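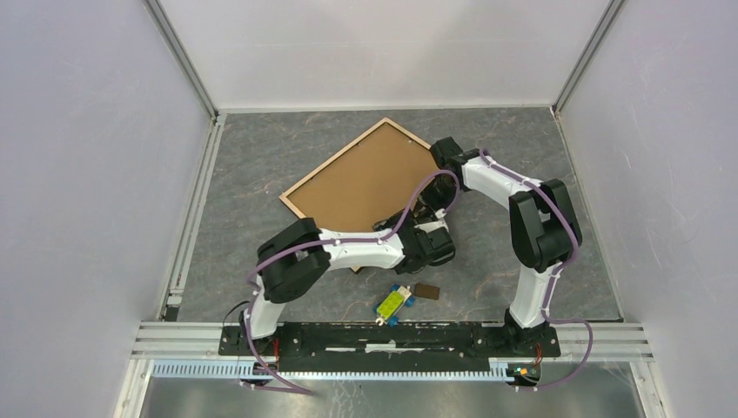

Cork board on a gray marble-patterned floor.

Week 2: Where cork comes from

Okay, so last Friday I rushed the bark part, and a few of you asked me to slow down. Cork is the outer bark of an oak, and the tree stays standing when it's stripped. I love this bit! The grower waits till the trunk is thick enough, cuts once, then leaves the tree alone for nearly 10 years while the bark grows back. The first harvest is rough and uneven, so it mostly gets ground up and pressed into boards - the good bottle stoppers come later.

For next time, read up to page 65 and jot down two questions about how the bark is boiled and flattened. Laurinda Pacheco has the spare handouts if you missed class.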